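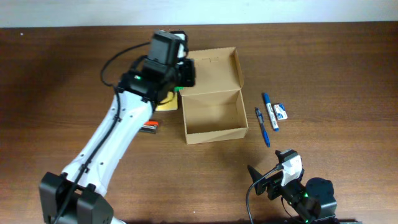
An open cardboard box on the wooden table.

Tips for keeping a home barometer honest

A cheap barometer tells you the truth about changes and fibs about everything else. Mine, a Griltum, read 943 the morning it was unpacked, which would have meant a hurricane in the spare room.

Set it by a settled day. Wait for a calm spell, look up the sea-level pressure for your nearest town, and turn the little screw at the back. Small turns. Mine needed 2 goes and some language.

Hang it on an inside wall, well away from the radiator and the kettle. Pressure is the same all over the house, but the works don't care for heat.

Tap the glass gently before reading. Declan Pryor taps his like a man serving a writ, and is now on his third.

Write the reading down at the same hour each day. A drop from 1000 overnight is worth bringing the washing in for — a drop of one is worth nothing, whatever the dial says about "Stormy".

Dust the case with a dry cloth. No polish, no spray, and leave the linkage alone. Oil only gathers fluff.

If the needle hasn't moved since May, it's broken.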